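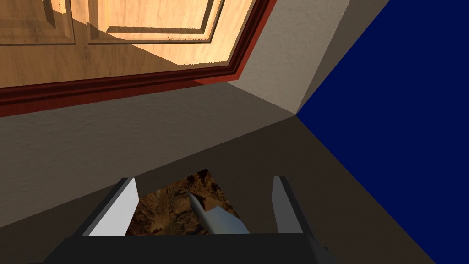 The Grikbridge open day is an annual public demonstration of household robotics held each April at the Ancombe laboratory. It centers on Jusumach, a simulator in which a two-armed robot works through the rooms of a furnished house. Visitors follow the runs on screen and may choose the next task from a list of 100. Door opening is the standard demonstration: one gripper holds the lever handle while the arm moves with the swing of the door. Room layouts are drawn from the Mbwambo set, which contains 615 floor plans.

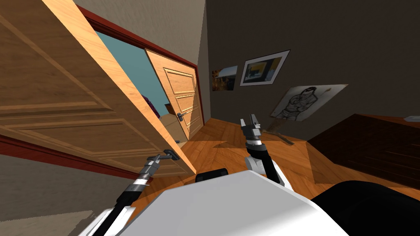 Nele Mulder has argued that door tasks flatter the software, as a simulated hinge is far more regular than a real one. The laboratory has since added variable hinge friction to the program.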